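How to Pair and Fold Ankle Socks
Posted 07/08/2024 in Laundry, Wollgate Home Pages

Short socks are harder to fold than long ones. There is less fabric to work with, and the cuff tends to roll. The method below makes a flat packet that stands on edge in a drawer.

What you need: a clear table and a clean load of socks.

1. Turn every sock right side out. Reach in to the toe and pull.

2. Lay out one pair at a time. Check the color and any print near the cuff -- two pale socks can look alike in a basket and differ on the table.

3. Smooth each sock from toe to cuff with a flat hand. Uncurl the hem if it has rolled.

4. Put one sock on top of the other, heels on the same side.

5. Fold the toes in a third of the way. Fold the cuff end over them, then tuck the toe fold into the top cuff.

Pale purple ankle socks on a wood table:
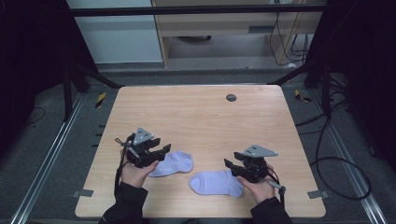
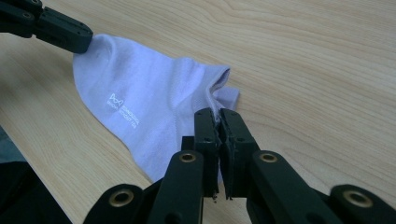
6. Press the packet once and set it in the drawer with the fold facing up.

If the packet springs open, the toes were not tucked far enough. Pull them out and start again from step 5. Thick winter socks can skip the tuck -- fold them in half and stack them.

Single socks go in a bag at the back of the drawer. Keep them for 90 days, then use them as dust cloths.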